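# Wirden bench notes - teleop on the kitchen set, February 2023

Back on the fruit tasks after the long break. Same operator station, same gloves, same sim build we froze in December.

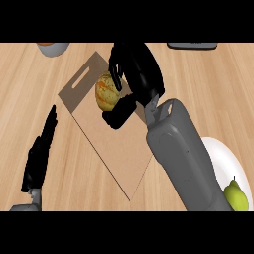
I'm still not convinced the gloves are giving us what we pay for in operator time. The plan from Trodthorpe says we collect by remote control only, because "human motion transfers better." Maybe. What I see from the chair is that human motion gets squeezed through the retargeting step and comes out as something no human would do. My thumb goes where I want it. The sim thumb goes where the solver thinks is cheap.

Today's task was the melon: pick it up, move it to the plate. Right hand does the work, left hand stays out of the way. The melon is lying on the upper part of the cutting board, near the handle slot, and the plate is down at the near right corner with the pear already on it. So the forearm has to come in over the plate side to get to the fruit at all, and from the operator's seat a good part of the plate is behind the arm exactly when I'd like to be planning the place. I leaned sideways in the chair more than once, as if that would help.

Session numbers:

- 20 attempts
- 15 marked success by the auto checker
- 3 of those 15 I would throw out

The three I'd throw out: one where the melon slid along the board before the fingers closed, one where it landed against the pear and the pear ended up carrying it, and one where I flatly lost tracking on the glove, the hand froze, and the melon dropped onto the plate by luck. The checker only asks if the melon is inside the plate radius at the end. It has no opinion on how it got there. A policy trained on these will have an opinion, and it won't be one we like.

Raised this before. The answer then was that the filter "catches 97 percent of bad demos." I would like to see what that was measured on. If it was the block stacking set, fine, blocks either stack or they don't. Fruit is a different story.

**Grip.** Finger over the top, thumb pad underneath. This is the grasp I keep falling back to and I don't love it. It looks firm on the operator display and the contact readout says otherwise - most of the load is on the lower pad, and the upper finger is mostly along for the ride. Tried a more even grasp from the side but the palm housing fouls the board before the fingers get low enough. Could raise the wrist, but then the retargeting flips the thumb.

**Left hand.** It hovers over the table left of the board the whole time, fingers up and a little open, because that is how I hold my own left hand when I've got nothing to do with it. Every bit of that gets recorded. My arm sags as I get tired, and in the logs the left hand drifts down through the session. Are we teaching it that? I asked for a way to lock the idle arm and was told it would make the data "less natural." I don't see what's natural about a tired elbow.

**Hand guiding instead?** Owusu did their fruit set with kinesthetic demos, on a real arm, somebody pushing it through the motion. Slower per demo and you can't do two arms well alone, but at least the joint angles are ones the arm really went through. Batero's position is that this doesn't scale. Could be right. But I haven't seen anyone here compare the two on the same task, and until we do I'm treating "teleop is better" as a guess.

Small stuff:

- Glove drift is worse on the index finger. Recalibrating halfway through the session helped, then it came back.
- Operator view is too wide and too short. The gray bowl and the tray-like thing at the far edge are both half out of view. No use for those in today's task, but the bowl is the target in the next one.
- Friction on the melon rind still looks low to me. Compare with the pear before anyone changes it.

To do:

1. Go through the 15 by hand and label the bad ones. Don't delete, move to a separate folder.
2. Add a check for pear displacement. If the pear moved, flag it.
3. Try the melon with the view raised and the plate swapped to the left side, same number of attempts.
4. Write to Trodthorpe again about the idle arm lock.

Not running training on this batch until 1 is done.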